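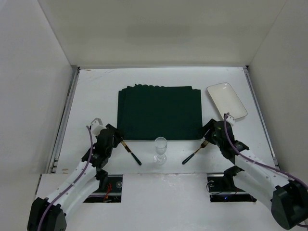
Photo: Bence Hegyi, Prorurero project group

Home | Projects | Reports | Contact
Shares 29 | Comments 3

Place setting for one: layout and materials

Lensa Teshome, Bence Hegyi. Supervisor: Géza Vida

The task was to define a single place setting for the Bendton canteen and to write it up so that a new member of staff could repeat it. The items are a dark green cloth used as a placemat, a white rectangular plate with rounded corners, a clear stemmed glass and a table knife. All work was done on a plain white tabletop.

The cloth is laid first, with its straight edge parallel to the front of the table. The scalloped part goes to the back. Folded layers must be lined up at the corners, as any offset shows clearly against white. The plate is then centred on the cloth and the glass is set at the back right corner.

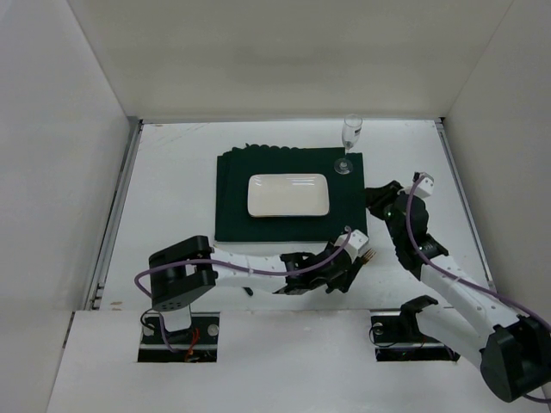

Fig. 2. Plate on the placemat, glass behind it to the right.

We asked 41 canteen users to compare this layout with one where the glass stood in front of the cloth. The back right position was preferred by 29. The usual complaint about the front position was that a sleeve could catch the glass.

The knife has a gold-coloured blade and a glossy dark green handle. It goes to the right of the plate.

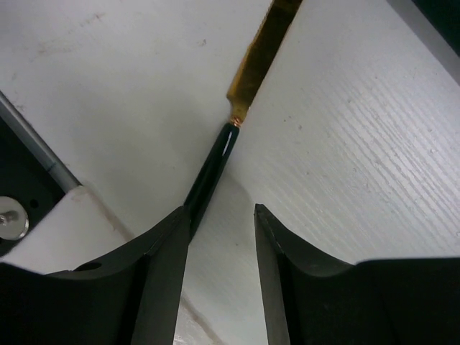
Care of the knife

Wash by hand and dry at once with a soft cloth. Abrasive pads were ruled out after a trial on a spare piece.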